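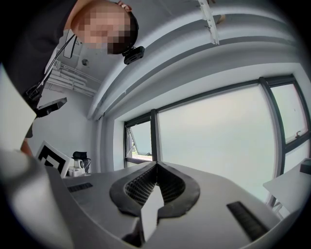

Clube de Robótica Rarneo
Ata da reunião de agosto de 2020

Presentes: Hugo Chauvin (preside à reunião), Nour Nasrallah, Valentin Marty, Kimutai Rashidi.
Ausência justificada: Pascal Delorme.
Redação da ata: Valentin Marty.

1. Ata anterior

A ata anterior foi lida e aprovada com uma correção. No ponto 3, onde estava escrito "garra esquerda", deve ler-se "as duas garras". Peço desculpa pelo erro, que era meu.

2. Estado do projeto Plusau

Nour apresentou o estado das gravações. O clube tem neste momento 2.622 demonstrações guardadas no disco. Desse total, 700 ainda não foram revistas, e a revisão está mais lenta do que foi previsto na primavera. Kimutai propôs que cada membro reveja 20 demonstrações antes da próxima reunião e que anote os números das que devem ser rejeitadas. A proposta foi aceite por todos.

Hugo perguntou qual é o critério para rejeitar. Depois de uma discussão bastante longa, ficou decidido o seguinte: rejeita-se uma demonstração se um dos marcadores ficar tapado pela mão durante a pega, ou se o objeto cair fora da mesa. Se o objeto cair em cima da mesa e a pessoa o apanhar de novo, a demonstração fica, mas com a nota "segunda tentativa". Nour não estava completamente de acordo e pediu que isto fosse escrito na ata. Para ela, as segundas tentativas devem estar numa pasta separada. O assunto volta na próxima reunião.

3. Tarefa do prato

A tarefa consiste em pegar num objeto redondo com uma garra de mão e pousá-lo no prato branco. A outra garra espera aberta, sem tocar na mesa. Valentin lembrou que o prato tem de estar no mesmo sítio no princípio de cada gravação, e que isto não foi sempre respeitado. Kimutai vai fazer um molde de cartão para marcar a posição.

Falou-se também da velocidade. Alguns membros fazem o movimento muito depressa, principalmente no fim da tarde, e as imagens ficam tremidas no momento da pega. Pede-se a todos que façam uma pausa curta antes de fechar os dedos da garra.
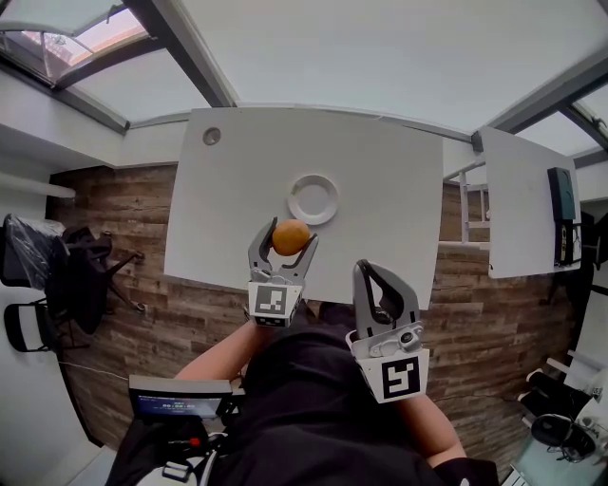
Kimutai observou que o mais difícil, para ele, não é pegar, é largar. Na sua opinião, quem abre a garra demasiado alto faz rolar o objeto, e os membros novos deviam treinar só esta parte durante uma sessão inteira, sem gravar nada. Hugo achou a ideia boa e perguntou quem podia acompanhar este treino. Kimutai e Nour ofereceram-se.

4. Material

a) As almofadas de borracha dos dedos começam a gastar-se. Valentin vai pedir um orçamento à loja Flarkus, para 20 almofadas de reserva.
b) Os cabos das câmaras de cabeça devem ser enrolados sem dobra apertada e guardados na caixa grande. Na semana passada um deles ficou preso numa cadeira.
c) Pascal escreveu por correio eletrónico que ainda tem em casa o carregador suplente. Vai trazê-lo.

5. Encontro Poulain

O encontro de clubes Poulain será em dezembro. Hugo gostaria de mostrar a tarefa do prato ao vivo, com as duas garras. Nour prefere mostrar um vídeo e ter só uma garra na mesa para os visitantes experimentarem. Não houve votação, porque faltava Pascal. Hugo vai perguntar à organização qual é o tamanho das mesas e se há tomadas perto.

6. Outros assuntos

Valentin pediu que o nome dos ficheiros seja escrito sem acentos e sem espaços. O programa de revisão não abre os outros.

A chave do armário passa para Nour até ao fim das férias.

Tarefas até à próxima reunião
Todos: rever a sua parte das demonstrações.
Kimutai: molde do prato; treino dos membros novos, com Nour.
Valentin: orçamento das almofadas.
Hugo: contacto com a organização do encontro.
Pascal: carregador.

A data da próxima reunião será enviada por Hugo a todos os membros.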